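Home bar on a table, lemons and ice questions
Hepburn Home & Kitchen Forum > Drinks and Entertaining

lundy_kate
Posted 7:40 pm
Hi all, I'm finally getting my drinks table sorted before everyone turns up in November and would love some opinions. I want the cutting and muddling at one end and ice in the middle, so I'm not running back to the kitchen all night. It's a plain brown table, nothing fancy, and the lemons and lime are staying off the board until I need them.

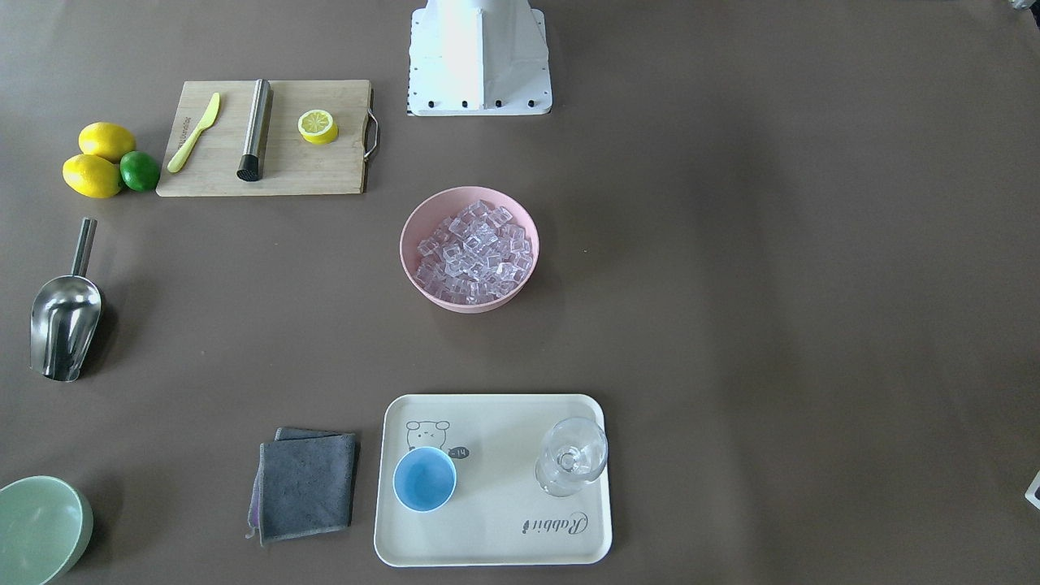 Fergus Kinnear reckons you should cut all the citrus an hour ahead and keep it covered in the fridge, because you'll hate slicing once people are standing there talking to you.

lundy_kate
Hmm, not sold on that, Fergus! Mine always goes sad and dry around the edges. I'd sooner cut as I go. Ice is my bigger worry, I've got a metal scoop and a bowl but does it need a proper bucket with a lid?

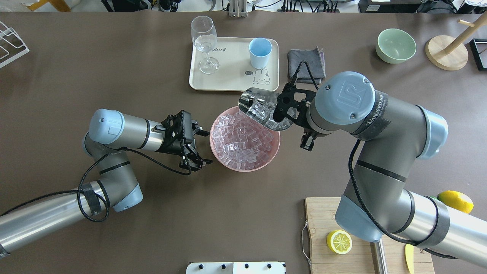 Scoop and pink bowl, ice in.

soria_st
Get the bucket. An open bowl is a puddle by the second round in our weather. I paid 50 bucks for mine at Girkora and it's been brilliant.

Niall Niven
Disagree, sorry. Small bowl, top it up from the freezer, done. Buckets just hide how much you've got left.

lundy_kate
Ha, I might be with Niall on this one.

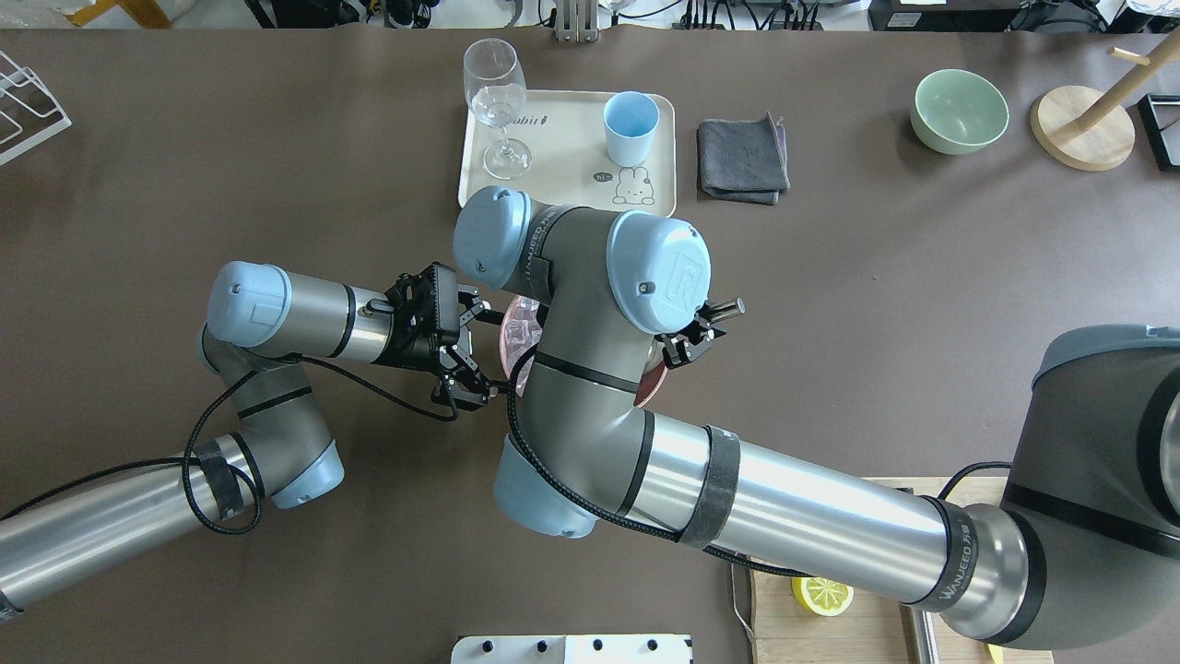
My other question is glasses. I've only got 6 decent wine glasses and I'm terrified of them going over, so I like the idea of giving each person a tray as their own little spot. The bunny one has a wine glass and a blue plastic cup on it and I think it suits the grown-ups and the kids both, plus the grey cloth can live right beside it for spills. Too cutesy?

soria_st
Not cutesy at all, I love a bunny! But keep spare glasses at the far end, away from elbows.

lundy_kate
Good call. I'll put the spares and the mug tree down that way and keep the lemons near the board.

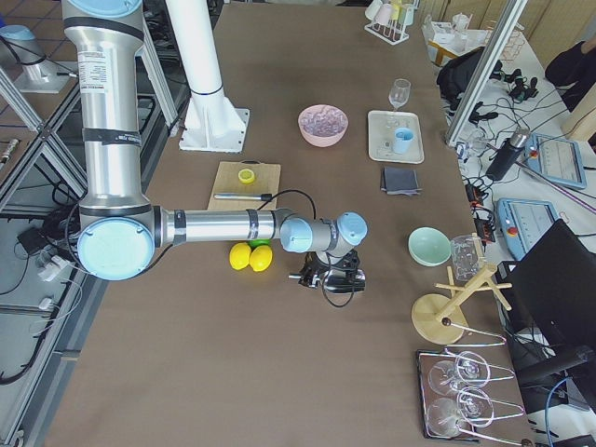 The pastel cups can stay on the white rack, they're easy enough to grab. Still undecided on the bucket, so if anyone's seen one on special let me know.

Fergus Kinnear
Still say cut the lemons first.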